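The woman who looks after the hand-held grippers at Plirneck has a workbench by the window, a drawer full of blue finger pads, and a great deal to say about both. I had asked for half an hour and stayed most of a July morning, and I was glad of every minute.

"People think it's the electronics that keep me busy," she told me, pouring us both more coffee. "It's the pads! A tomato is slippery, a plum is slippery, and once the padding gets a shine on it you may as well be picking up marbles." She wipes the fingers down before every session and swaps the pads after 835 picks, a number she settled on herself after one long winter of keeping a notebook.

Then come the joints. Each one gets a small turn with the driver, never a big one, and she works both sides evenly so the fingers still meet in the middle. "Too tight and your hand aches by lunch," she said. "Too loose and it wobbles, and then the fruit wobbles – and off it goes." 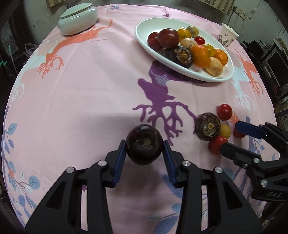 A dark, glossy fruit held between the blue-padded fingers, with the serving plate behind.

She likes fruit for a check after servicing, the softer the better. If a cherry tomato comes through without a mark, the gripper goes back on its hook. Pair number 111 has been on her bench more than any other, and she talks about it the way my aunt used to talk about her old station wagon. The spare screws come from Belkadi, in little tins she saves for her grandchildren.

I asked what she would change if she could. She thought for a good long while.

"The pad glue," she said. "I'd have it set in 2 minutes and I'd be home for supper."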